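Graketell update teaches its software to admit it is lost

12/11/25

Graketell, the Lestley firm that writes control software for two-handed manipulation, has released a new version of its planner, Batista. The headline feature is that Batista now stops when it doesn't know what it is looking at. Earlier versions carried on regardless, a trait familiar to anyone who has followed a confident uncle through a car park.

The update deals with cables, and with one job above all: picking up a plug and putting it into a power strip. Toddlers have to be kept from doing it. Software has to be begged.

The trouble lies in the planning. A box stays the shape of a box, so a planner can work out where to hold it and get on with its day. A cable takes a new shape each time it is put down, and it pulls on the plug from behind while the plug is being turned round. Batista used to plan for the plug and treat the cable as somebody else's department. Gilles Renaud, who leads the planning work, says the old version "had excellent opinions about plugs and had never heard of string".

The new one learns from people doing the job by hand. Graketell's demonstrators work with a gripper in each fist, and the software is trained on what the grippers see and how they move. The set behind this release holds 3172 demonstrations. A further 1434 were thrown out by a checking tool called Wutitz, written in-house and widely resented. 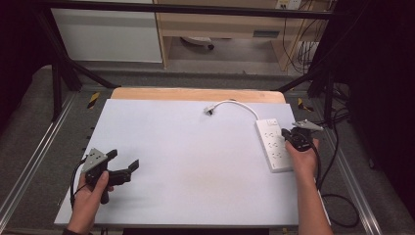
A gripper in each hand for the plug and power strip task at Graketell.

Wutitz is arguably the more interesting half of the release. It goes through each recording after the session and looks for gaps in the timing between left and right. If the two streams have drifted apart, the recording is dropped before it can teach the planner that one hand lives slightly in the past. It also rejects long pauses, which has led to some frank exchanges with demonstrators who feel that thinking ought to be allowed.

"I had a whole morning marked as unusable," says Maëlys Rey, who handles perception and does her share of demonstrating. "The reason given was 'hesitation'. I have had school reports like that."

Her own part of the update is the way Batista finds the plug. The previous version looked for the plug body and guessed which way the prongs went, and on a pale plug against a pale surface the guess was poor. It now looks for the prongs first and follows the cable back from there. If the two answers disagree, it looks again from another angle. If they still disagree, it stops and says so in the log, in a line that Renaud wanted to be technical and Rey wanted to be readable. The line reads "not sure which end is which". Rey won.

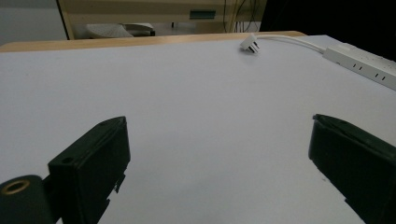
A gripper's view of the board, with the plug and its cable at the far side.

Results are decent, with the usual small print. In Graketell's own trials the new version completed 1390 insertions on a two-armed bench robot, all with the same type of plug. Change the plug and it needs fresh demonstrations. Change the cable for a stiffer one and it slows down a good deal, though it no longer tries to push the plug in sideways. The firm considers this progress, and anyone who saw the January demo will agree.

Existing customers get the update free. Wutitz comes with it, switched on by default, and the setting for turning it off has been moved two menus deeper than it was in the test version. Renaud says this was a layout decision. Rey says it was hers.

Next on the list is unplugging, which the team had assumed would be easier.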